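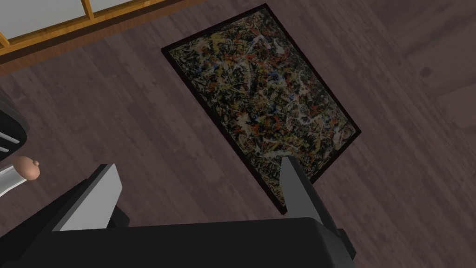
Chapter 7
Comparing Grippers Fairly

If you have worked your way through the earlier chapters, you already know how to make an arm go where you want it to go, and you have probably had the small pleasure of watching it get there and the larger annoyance of watching it miss. We now come to the part of the course that most of our readers write to us about, the business of choosing a hand for the end of that arm. It sounds as though it ought to be simple. You line up the candidates, you try each one on the same jobs, and you keep the one that does best. Do be patient with us, though, as we spend a whole chapter on it (and a fairly long one!), for a good many trials go wrong before the first object has been touched.

Our running case will be a trial of two hands, the Pollis and the Skavstead. Both have two fingers and both open and close along a single line, so on paper they look like cousins. The Pollis has broad, flat fingers and a wide opening. The Skavstead is narrower at the tips and gets into corners more easily, but it gives up some holding surface to do so. We ran both on the same simulated arm with the same controller, a modest one called Chong, and we gave each hand 500 attempts. You will find the full tables toward the end of the chapter, and you are very welcome to skip ahead and peek, as long as you come back.

7.1 What are we comparing?

Before you start any trial, write down one plain sentence that says what would make one hand better than the other. Students often write "it picks things up more reliably," and that is a perfectly good beginning, but it leaves a lot of room. Which things? From what kind of surface, and starting from what pose? Does a grasp count if the object slips a little and is then caught again? A large flat thing lying on a plank floor, such as a framed painting, asks something quite different of a pair of fingers than a pear does. It may be far too wide to take across the middle, so the hand has to find an edge, and a thin edge resting on a floor leaves very little room for a fingertip to get underneath.

We suggest that you sort your objects by the trouble they cause. Wide and flat is one kind of trouble, and small and round is another. Soft things are a trouble all their own, and we come back to them in Section 7.4. Once you have your groups, give both hands every object in every group, and resist the temptation to drop the ones that neither hand can manage, because a shared failure tells you something about your approach path or your controller.

7.2 Clutter, and what the wrist camera sees

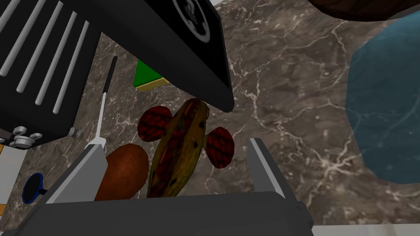

Clutter deserves a section to itself, since so many trials are run with one tidy object in the middle of a bare table and then everyone is surprised when the kitchen turns out to be harder. In our Grellstead kitchen set, the food is bunched together and the target seldom has clear space on both sides. Suppose you are after the long, mottled piece between the fingers, with a round dark-red slice on either side of it, one of them partly tucked underneath. Closing straight in would very likely take a slice along with it. Notice too that the palm and the left finger hide parts of the food from this viewpoint, so a controller relying on this view alone would have to guess where the lower end of the long piece stops.

How much this matters depends on the hand. Wide fingers hide more of the view but are kinder to soft food; narrow ones slide between neighbors and leave more to look at. In the cluttered group, which made up 306 of the attempts for each hand, we therefore kept the camera mount the same and wrote down the finger width beside every result. Please do the same in your own notes. It takes a moment, and you will be glad of it when you sit down to explain a number you don't like.

Before you go on

Choose two hands you have access to, real or simulated, and write your one plain sentence for each of the object groups in Section 7.1. Keep the page handy. We will ask you to revise it at the end of Section 7.3, once you have met the scoring sheet.

104 shares
7 comments

Related chapters
Arm Reach and Working Space
Where to Mount a Camera
Tuning the Chong Controller
Scoring Sheets for Grasp Trials
Soft Objects and Gentle Fingers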